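Gripper trials in simulation, handout for the June lab. Tutor: Maiara Quintana. Bring your Hillov logins and low expectations. 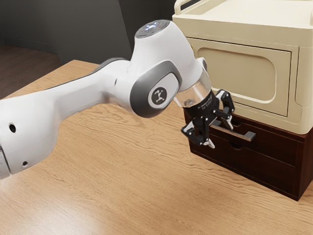 PART B: DRAWER PULLS

Two fingers closed on a bar handle is a grasp. Whether it's a good grasp is between you and the Urquijo controller. Log all 30 trials, sulky ones included.

Next, compare an open approach beside the microwave.
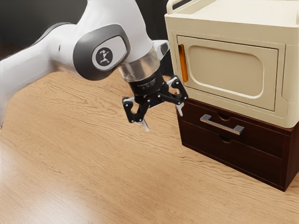
Gripper open, microwave door shut.

Run the close view last. Marks go to whoever can say which way is up. 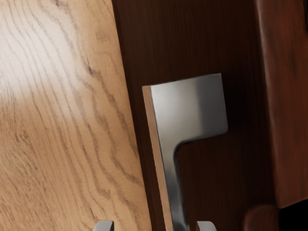

Page 29

Submit by email, no zip files.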